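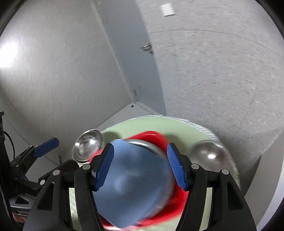 Blue, red and a shiny silver ball, all on the big green plate.

THE ODD PLATE

Why one shared plate of mismatched things is turning up on tables in Dodercombe

Reading time: 4 minutes
Print this article | E-mail this article

Eight in the morning and Socorro Mosquera is already cross about a plate. Not the plate itself. The plate's fine. Pale green, round, big. It's what people want to put on it.

"They all want it to match," she says, coat still on. "Matching is what cupboards are for."

She has run the tableware stall at the Jurkeo, the covered market behind Dodercombe station, long enough to have opinions. Her latest: every house should have one large plate that never gets used for dinner. It lives in the middle of the table, or on the side, or wherever there's a gap. Things go on it. Keys, no. Post, absolutely not. Things with a shape.

She calls it the odd plate. So does half the market now.

Quick rules, as far as there are any. Start with the plate, and get it bigger than you think. A pale colour helps, green best of all in her view, cream if you must, and a lighter rim gives the eye somewhere to stop. White looks like you forgot to serve lunch.

Then glass. One clear piece, something domed or bowl-shaped, that picks up the window and throws it about a bit. Old clock cover, small bowl turned over, whatever you've got. It needs to be clean. Properly clean, a dry cloth after the wet one, or all you'll see is fingers.

Then something shiny. A silver-coloured ball does the job better than anything else, says Mosquera, though it rolls. Of course it rolls. Put it on the side nearest the wall and let the rim do teh work.

And then colour, which is where the rows start.

Her own pick is light blue against red. Put them close. Touching, if they'll stand it. The red ought to have a curve to it, so the blue has something to sit against. Pull them apart and you've got two objects. Push them together and people walk over to look.

Osvaldo Marino doesn't agree with any of this. He has the furniture pitch opposite and sells the tables the plates end up on, and he thinks the plate should be half empty.

"Two things," he says. "She puts too much. Where do you put your cup?"

Not on the plate, Osvaldo.

He does have a point about weight, mind. A wide plate with everything heaped at one edge will tip if it's caught by a sleeve, and glass is usually the first to go. Keep the heavy bits near the centre. Light stuff can drift out to the rim. If the table wobbles, sort the table first. He'd say that, he sells tables, but still.

Money. The plates at the Jurkeo start at £8 for a plain one with a scratch or two. A large one in decent nick, £47. Vitale, the shop up the hill with the long window, has a hand-finished version at £225 and there was one left when I went in. Lovely thing. I was scared of it. Bought the £8 one and the scratch is under the bowl.

Where to put the finished thing? Pale walls are kind to it. So is daylight, though strong sun straight on glass and polished metal gets tiring by lunchtime and you'll end up moving your chair. Mosquera's sits in her back room in Grotton, on a low table where it gets the light until three or so. She changes one piece a month. In October it was a brass bell, now gone. Her sister took it.

That's the bit I hadn't expected to like, the changing. You don't buy anything new, you just go through drawers. I found a napkin ring, a lid with no pot and a marble the size of an egg. Only the marble made it. The lid looked like a lid.

Dusting is a nuisance, no way round it. Everything off, wipe the plate, wipe each piece, everything back. Ten minutes. Soft cloth on the metal, no scrubbing pads, they leave a haze you can't shift. Painted things want barely damp. If something's got a chip, turn the chip to the back and carry on.

Children will move it all. Let them, says Mosquera, they're better at it. A girl of five rearranged the display on her stall last spring while her dad was paying, and it stayed that way untill the summer. Sold two bowls off it.

Marino, asked if he keeps one at home, goes quiet and straightens a chair. Then yes. Small one. Three things on it.

"My wife added the third," he says.

The Jurkeo opens at eight. Plates are at the station end, past the bread. Bring a bag with some padding in it, the stall runs out of newspaper early and you'll be carrying your plate home under your arm like I did, on the bus, standing.

RELATED
Glass that isn't for drinking from
What to do with lids that have lost their pots
Small tables, tested in a Grotton flat
1000 buttons and one jar: a Dodercombe collection
Cleaning silver-coloured metal without the haze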